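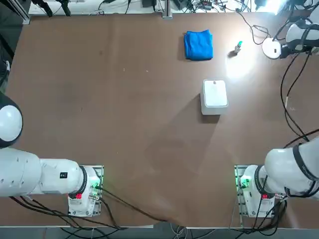
Njoroge Rweyemamu wrote in to ask whether the hints in Zellard had been tried out by anyone, or only typed up. Typed up, mostly! We'd love to have tested them all, but a few call for things you can't buy any more, and one wants a pint of ox gall. Where one of us has had a go, the "tried" column says so and there's a short note.

Zellard

A collection of 800 household cleaning hints, copied out from old newsletters, club bulletins and the backs of recipe cards. Stains, brass, windows, wool, kettles, piano keys — it's all in there, and it's a joy to read even if you never lift a cloth.

What you get

hints.csv has one hint per row
sources.csv has one row per newsletter or card, 231 in all
notes/ holds our own scribbles from trying things at home
old_spellings.txt is a word list, handy if you want to search the text

Columns in hints.csv

id: a plain number, never reused
text: the hint as printed, odd commas and all
topic: one of 30 topics (see topics.txt)
source: matches the id in sources.csv
tried: yes, no or partly
care: filled in if the hint mentions something harmful

Please read the care column before trying anything. Some of these writers were very relaxed about mixing bleach with whatever was under the sink, and you must not copy them. We kept those hints in for the sake of the record, and 90 rows carry a warning. An empty care cell doesn't mean a hint is safe, just that we didn't spot a problem.

How it was put together

Debashish Gunawardena did most of the typing from his aunt's boxes, and Gayan Karunaratne checked each row against the paper. Where the two of them couldn't agree on a word it's in square brackets. The vinegar section took ages. There are so many ways to tell someone to use vinegar, and we kept every one!

Repeats are left in on purpose. It's great fun to follow a single hint for silver spoons as it gets passed along, losing a step here and gaining a potato there.

Known gaps

Laundry is thin. Topics were picked by hand and a fair few rows could sit under two. Measures haven't been converted, so a "teacup" stays a teacup.

Using it

Free for any use, with a mention of Zellard if you can manage it. Corrections are very welcome — send the id and what the line should say. The next batch, nearly all carpets, should be ready in November.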